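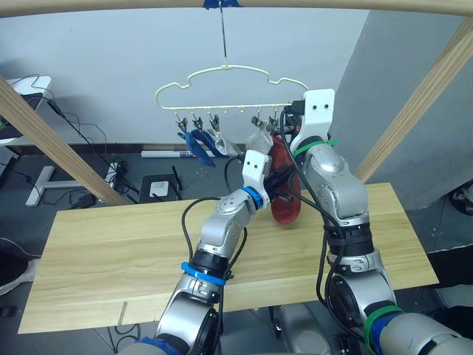
Call for participants: household laundry and indoor drying study

Oden is looking for households to take part in a study of how people wash and dry their clothes at home during the colder months. The study starts in October and runs for 8 weeks. We need 200 households in total. Half of these places are for homes without a tumble dryer.

You do not need any special knowledge, and you do not need to change how you do your washing. We want to know what people do on an ordinary week, in ordinary homes, with the space and equipment they already have.

What the study is about

Drying clothes indoors is common, and in many homes it is the only choice for a large part of the year. It takes up room, it can take days, and it puts water into the air of the home. Advice on the subject is easy to find, but much of it assumes a spare room, a window that opens fully and somebody at home during the day. We would like to see what people do when one or more of those is missing.

An earlier questionnaire by our team received 1059 replies. It gave us a good picture of what equipment people own. It told us much less about where the washing goes, how long it stays there and who moves it. Several people wrote long answers in the comments box about socks, school uniforms and bedding, and the new study has been planned partly with those comments in mind.

The main questions are:

Where in the home is washing dried, and does this change during the week?
How long do different kinds of items take before people are happy to put them away?
How do people deal with small items such as socks, underwear, flannels and baby clothes?
When do people open windows, turn on heating or run a fan or dehumidifier because of the washing?
What do people do with items they think cannot go in a machine?

Who can take part

You can apply if you are 18 or over, do at least some of the washing in your home, and expect to live at the same address for the whole of the study. You can rent or own. Shared houses are welcome, but only one person from each address can be the main contact. Everyone else in the home should be told about the study before you sign up.

We would especially like to hear from:

People living in flats without a balcony or outside space
Families with a child under five
People who share a kitchen or bathroom with others outside their family
People who wash work clothes or uniforms at home
People who live alone and wash small loads

You cannot take part if you send all your washing out to a laundry, or if you or someone in your home works for Oden. If you use a launderette for washing but dry things at home, you can apply.

What you will be asked to do

At the start there is a telephone call lasting half an hour. One of the team will ask about your home, your washing machine if you have one, and the places you use for drying. We will also ask you to draw a simple floor plan. It does not have to be to scale. A plan on the back of an envelope is fine as long as the rooms have names on them.

We will then post you a small temperature and humidity logger and a paper diary. The logger goes in the room where you dry most of your washing. It has no microphone and no camera, and it does not connect to your internet. Please keep it away from radiators and out of direct sun, and do not hang anything over it.

Each time you do a load, you fill in one line of the diary. There are boxes for the time the washing came out of the machine, what was in it, where it was hung and what it was hung on (airer, line, radiator, hangers, back of a chair and so on). You fill in the last box when the load has been put away. If part of a load dries sooner than the rest, there is space to say so. People who tried out the diary for us found that a line took a minute or two once they were used to it.

In the fourth week there is a short online form. It can be done on a phone. If you would prefer paper, tell us during the first call and we will put a copy in with your diary.

At the end you post everything back in the prepaid envelope and have a second telephone call. This is a chance to tell us about anything the diary missed. If you had visitors, an illness in the house, a broken machine or a new puppy, please do not leave those weeks out. They are part of what we want to know.

Home visits

A smaller group will be asked whether they would accept one home visit. The visit lasts an hour and a half and is done by two members of the team. They will look at the places where you dry washing, measure the rooms and ask you to show them how you would normally hang a load. You are free to say no to a visit and still take part in everything else. Please do not tidy up for us.

Visits are only possible in Skernano and Drornberg. If you live elsewhere, you can still join the main study by post and telephone.

Payment

Each household that completes the study will receive £100. Half is paid when you send back the form in the fourth week and the rest when we have received your diary and logger. Missing a few lines in the diary will not affect your payment. Households that have a home visit receive a further payment, which we will confirm in writing before you agree to it.

If you leave the study before the fourth week, we cannot pay you, but there is no charge for anything and we will cover the cost of returning the logger. If you leave after that point, you keep the first payment.

Payment is by bank transfer. If this is a problem for you, shopping vouchers are available. If you receive benefits, you may want to check whether the payment needs to be declared.

Your information

Your name and address are kept apart from your diary. Diaries and logger readings are given a code, and the list linking codes to names is destroyed once the final payments have been made. We will not pass your details to landlords, housing providers, energy suppliers or makers of appliances. The results will be published as a report, and nobody will be named in it.

The diaries will be typed up by Cormier, who handle data entry for us and will see only the coded pages. Please do not write your name on them.

You can leave the study at any time without giving a reason. If you do, you can also ask for your diary to be removed, up to the point where the report is being written.

How to apply

Fill in the application form on this page or ask for a paper one by post. We need your name, the best time of day to ring you, the number of people in your home, the type of home you live in and whether you have a tumble dryer. You do not need to explain why you want to take part.

We are trying to include a mix of homes, so places are not given out strictly in the order people apply. Everyone will get a reply. If we cannot offer you a place straight away, we will ask whether you would like to go on the reserve list – some people always drop out in the first fortnight, and we do contact those on the list.

The form closes when all places are filled or at the end of the first week of the study, whichever comes first.

Questions about the study should be sent to Maëlle Bélanger, study manager, using the contact form. Please put "drying study" in the subject line. The telephone line is open from 10 am to 4 pm, and you can leave a message outside those hours. If you need large print or an interpreter for the calls, let us know when you apply.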